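Ticket: Right gripper width reading drifts mid-session, jaws "closed" at the wrong number
Project: Bement (tube transfer)
Opened by: Jade Sutherland
Assigned to: Dirk Hamann
Status: Open, workaround in place

What's going on

Hi Dirk! Sorry, this one is long, I've been poking at it on and off since the start of November and wanted to get it all in one place before I forget what I tried.

The short version is that the right hand-held gripper slowly loses its zero. I start a session, calibrate both, everything is lovely, and then somewhere in the middle the right one decides that fully closed is 2 mm open. The left one never does this. Two millimeters doesn't sound like much, but when the job is moving capped tubes from one rack to the other, the arm that replays the demo thinks it should stop short, and then the tube just slides down through the jaws when it lifts. We had 14 drops in the last batch of 40 replays on Riria (that's the arm by the window, for anyone else reading). Plastic tubes, nothing in them, so no mess, but I don't want anybody running this with liquid until it's sorted. Please consider that the safety part of the ticket.

How to make it happen

1. Power up both grippers and run the normal calibration, jaws all the way open and then all the way closed.
2. Check the live width readout. Both should say zero with the jaws shut.
3. Do tube transfers at normal speed. Clear rack to metal rack, then back again.
4. Every few transfers, close both on nothing and look at the readout.

For me the right one starts to creep before the rack is even full. Once it has crept it stays there until I recalibrate. It never comes back by itself, and I left it sitting all through lunch to see.

What I've tried

Swapped the cables. My first guess was the cable, because it's always the cable. Put the left cable on the right gripper and the other way around. The problem stayed with the right gripper, so (boo) not the cable.

Swapped ports on the computer. No change at all.

Swapped hands. I used the right gripper in my left hand for a whole session, which felt like brushing my teeth with the wrong hand, and it still drifted. So it isn't my grip, which I had been quietly worried about.

Rolled back the Furtado software to the version we had before the update. Same drift, so I put the update back on.

Checked the markers. I thought the camera might be losing the dots on the white plate when I tilt the thing, so I went through 400 frames by hand from one bad session (never again). The dots get picked up fine the whole way through. The position track is clean too, it's only the jaw width that goes off.

Cleaned the jaws with an alcohol wipe. It seemed better for one session and then wasn't. I think that was luck.

Took the cover off. OK so this is where I got somewhere. There's a tiny set screw that holds the sensor gear onto the shaft, and on the right gripper I could turn the gear a hair with my fingernail while the jaws stayed put. On the left one it doesn't budge. I snugged the screw up and got two clean sessions out of it, and then it came loose again.

Dirk's reply, pasted in from chat so it lives here:

"Don't crank down on that screw, the threads in the gear are soft and you'll strip them. I'll order a new gear from Unemness. Until then use a drop of the removable thread locker, the blue one, and let it sit overnight. Keep sending me the logs."

Did that. Blue stuff, overnight, cover back on in the morning.

Test after the thread locker

I ran the usual setup, clear rack on the left, the silver metal one at an angle to its right, orange-cap tubes. Right gripper doing the picking.

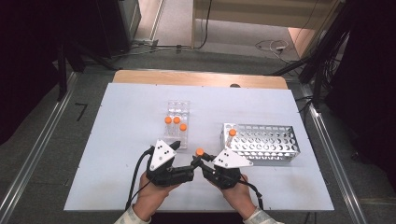
Workaround until the gear shows up

- Recalibrate the right gripper before every session, and again any time you've bumped it or put it down hard.
- Close on nothing after each full rack and read the number out loud so it ends up on the audio. If it says anything other than zero, stop and mark the session as bad. Don't try to fix it afterward by subtracting, I tried that and the drift isn't even.
- No liquid in the tubes. Caps on.
- Keep the cables off to the sides with some slack. I know I ruled them out, but I caught mine on the metal rack once and it yanked the whole gripper sideways.
- On Riria, run replays at half speed and keep your fingers out of the jaws, even when it looks like it's finished.

Still open

The thread locker has held for every session so far, but I've said that before about the bare screw, so I'm leaving this open. Dirk, two things from you when you get a minute: do you want the old gear back when I swap it, and can we get a spare for the left one too while you're ordering? Also I never found the little driver that fits that screw in the drawer, I've been using the one from my glasses kit and I'd like it back in my glasses kit.

Logs from all the bad sessions are in the Bement folder under "drift". The two good ones from before the thread locker are in there as well, with "ok" at the end of the name.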